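Girby Makers' Forum > Builds in progress > Two-arm bench, drawer task, sim first

Page 1 of 1

rackandpinion
Posts: 127

Carrying on from the old thread, which had got too long. Short version for anyone new: we're building a two-arm bench in the back half of the Rilley workshop, and before we bolt anything down I'm doing the whole job in simulation. The task is dull on purpose. There's a little cabinet with a drawer, and a cube that has to go in the drawer or come out of it. Two arms, one table.

I've moved the bases twice since the last post and I think the reach is now sensible for both sides.
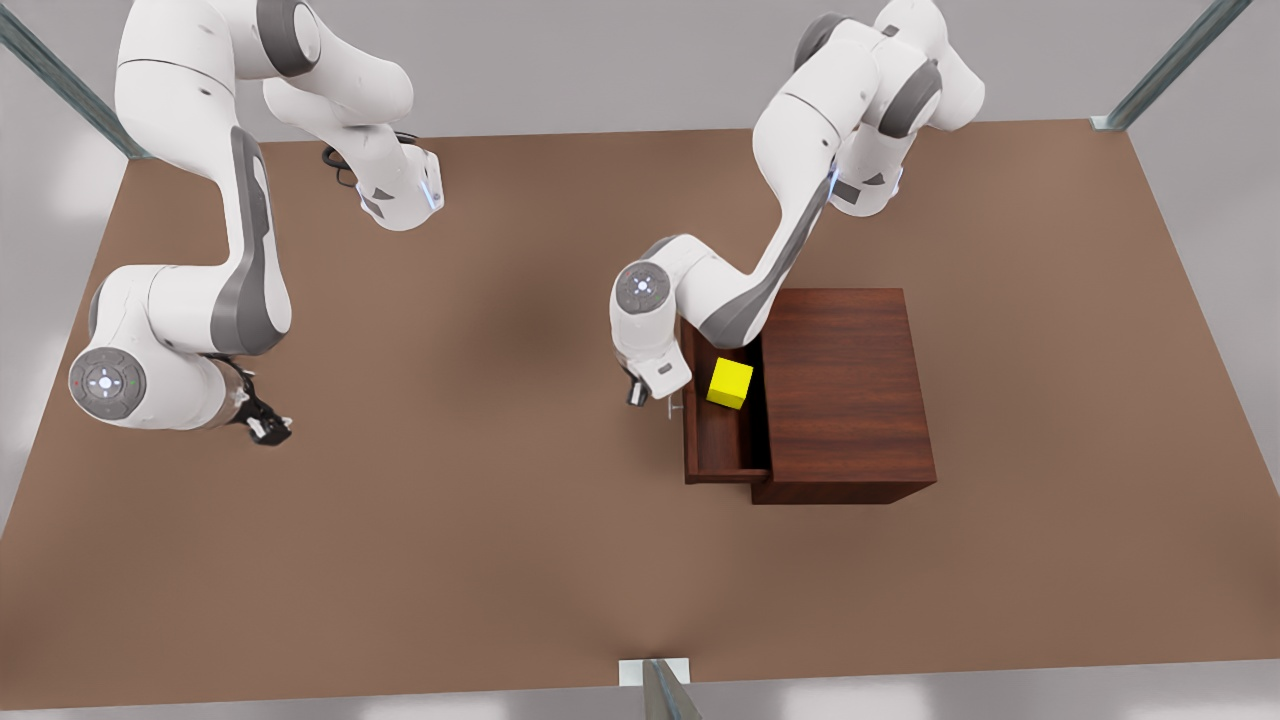
The thing I keep going back and forth on is whether the left arm should do all the drawer work, with the right one kept for the cube, or whether to let either do either. The planner is happier with fixed jobs. I'm less happy, as it feels like cheating.

Comments welcome. Rude ones too, I know who reads this board.

dullchisel
Posts: 1616

Rude one first then. What has any of this got to do with a workshop? You've got a cabinet with perfect edges on a table with no sawdust on it, and a drawer that will never stick. I have made drawers for most of my adult life and every one of them has stuck at some point, usually in December when the heating goes on and off.

I'm not saying don't do it. I'm saying that when you write "reach is sensible" you mean the reach is sensible in a place where nothing sags.

rackandpinion

Fair about the sag. There is friction on the drawer runners in the model but I'll admit I picked the number by feel.

tin_of_screws
Posts: 500

Picked by feel from what, though? You haven't got the real cabinet yet.

Also agree with dullchisel about the table. The Rilley bench has a dip in the middle you could lose a marble in. Have you put that in? Because your cube height is going to be wrong by the depth of the dip and then the fingers either miss or hit the wood.

rackandpinion

No dip in the model. I was going to shim the real one.

tin_of_screws

Everybody was going to shim it. It was going to be shimmed when I joined.

moth_lamp
Posts: 13

New here so tell me if this is a daft question. Why do you need two arms for a drawer? I open drawers with one hand all day. Seems like double the cost and double the things to crash into each other.

rackandpinion

Not daft. The drawer tends to drag the whole cabinet along if it's light and you pull with nothing holding it. So one arm steadies and the other pulls. On paper. In practice I haven't got the steadying to work well, it pushes too hard and skates the cabinet across the table.

dullchisel

Screw the cabinet to the bench.

rackandpinion

Then it isn't the same task.

dullchisel

It's a cabinet. Every cabinet in my house is either screwed to a wall or too heavy to shift. You are solving a problem that four screws solved already.

glueup_gary
Posts: 127

Bit harsh. He did say the task was dull on purpose. If it only works with everything screwed down then you've built a very expensive catch.

My worry is a different one. I went through the same business with a Zaltico kit arm – one arm, much smaller – and my simulated version picked up a block nearly every time. The real one managed it less than half the time and I never did find out why. Lighting, backlash, the cable tugging at the wrist, take your pick. I spent a winter on it and sold the arm. So when I see a tidy render I don't think "nearly there", I think "hasn't begun".

tin_of_screws

What's the view from the wrist like? The wide view flatters everything. If the hand can't see the cube you're stuck whatever the reach is.

rackandpinion

Can do. Same setup, close in over the cabinet. I've left the brown on brown as it is, which I expect to hear about.
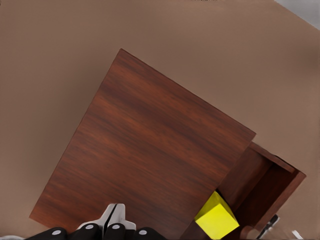
Close view over the cabinet top, drawer open, yellow cube at the mouth of the drawer

tin_of_screws

Right, so you will hear about it. The cube is fine, a blind man could find that yellow. The drawer is the same colour as the cabinet and the table isn't far off either. How is it meant to find the edge of the drawer front? I'd have trouble and I've got eyes.

And is the cube always yellow? If it has only ever seen a yellow one then you haven't taught it "cube", you've taught it "yellow".

rackandpinion

Always yellow so far. Changing colours is on the list, under the friction and the dip (which is now on the list).

For the drawer edge, at the moment the sim simply tells the planner where it is. No looking involved.

dullchisel

So it doesn't see the drawer at all. It's told.

rackandpinion

Yes.

dullchisel

I rest my case and my feet.

glueup_gary

That's normal at this stage, to be fair to him. You get the motion right with the answers handed over, then take the answers away bit by bit. I just think people post the first half and the second half never turns up. Demissie board is full of them.

moth_lamp

Could you put a strip of tape along the drawer front on the real one? Bright tape, and look for that?

tin_of_screws

Best idea in the thread. Cheap as well.

rackandpinion

I'd been hoping to avoid markers but yes, probably, for the first go. I'll put a strip in the model too so they match.

Plan then: dip, runner friction with a spread of values instead of my one guess, tape. I'm still not screwing the cabinet down.

dullchisel

I've got an old cabinet you can have, near enough that size. The drawer sticks. You can measure the pull on it with a luggage scale and put that in your computer. I'm in most evenings after seven.

rackandpinion

Yes please. I'll bring the luggage scale.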